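Helpers wanted for the Wekora arm build, Herndale shared workshop

We're looking for people to join us two evenings a week, from the start of November until the arm can do its kitchen-and-bathroom jobs without one of us hovering over the stop button. You don't need a degree, and you don't need to have built a robot before. If you like taking things apart and you can stand doing the same small job many times in a row while somebody else changes one number, we would love to have you!

Wekora is a homemade robot arm with a two-finger gripper, and it has been growing in the back half of the Herndale workshop since spring. Hafþór Ladefoged drew the first version at his kitchen table, and Rekha Bajpai has rewritten the control code twice (the second time because she wanted to, and it's much nicer now). The arm reaches, the gripper opens and shuts, and the camera up top feeds a learning program that we train by steering the arm through a job ourselves, over and over. So far we've kept 648 of those runs. We think we need a lot more, with more hands and more styles of steering, and that's where you come in.

The current job is the one we call the pump. The arm has to deal with a plastic cup and a pump bottle standing side by side on a table, with green marks on the tabletop to work from. It sounds like nothing. Then you try to push a pump head straight down with two stubby fingers and find out that bottles love to walk away from you. After the pump comes a round of flat things, and anyone who has tried to pick a flat thing off a smooth table with a gripper will know why we're saving it for when there are more of us.

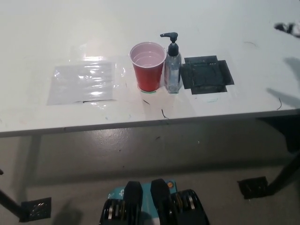

Gus Strickland wrote back to our first notice to say that he steered for 13 evenings last season and still thinks the pump is harder than anything with a lid. Go slower than you want to on the way down, he says, and don't chase the bottle if it starts to tip; back off, set it up again and mark the run as a miss. He'd also like it known that the misses get kept, so new people shouldn't be shy about having them.

He's right about the misses. They go in a separate folder, and Rekha looks at them more often than she looks at the good ones.

What you'd be doing

Mostly steering. You hold the controller, move the arm through the job and reset the table for the next run. In between there's always something mechanical going on. Belts need tensioning, finger pads wear down, and the wiring along the forearm is due to be redone before winter. If you'd like to get into the code, Rekha is happy to sit with you, and if you'd like to stay a mile away from the code, that's fine too. One person on each shift keeps the log, and we swap that around.

We'd be especially glad to hear from anyone who can run a lathe, anyone who has soldered small connectors and enjoyed it, and anyone left-handed (all of us so far are right-handed and we suspect the arm is picking up our habits).

What you need

Be 16 or older. Come to the safety walk-through before your first shift, which Zanele Jacobs runs and which takes under an hour. Wear closed shoes, tie back long hair, and leave dangling bracelets at home. You should be able to commit to one evening a week for at least a month. It takes a few sessions before your steering settles down, and it's a pity to lose people just as they're getting good.

What you get

There's no pay for this one, and we want to be plain about that. You do get free use of the Herndale benches and hand tools for as long as you're on the build, your name on the project page if you want it there, and a copy of all the drawings and code. You'd also get a say in what the arm learns next. Zanele wants it to fold dishcloths. Hafþór wants it to sort screws and can't be talked out of it.

How to join

Send a few lines to the workshop desk, or leave a note in the Wekora tray by the front door. Tell us which evenings suit you, what you've made or mended lately, and whether you'd like to start with steering or with the mechanical side. We have room for six. Please write by October 31, and if you'd like to watch a session before you decide, say so in your note and we'll find you a stool.

Contact: Herndale Workshop desk | © 2024 Herndale Workshop | Back to top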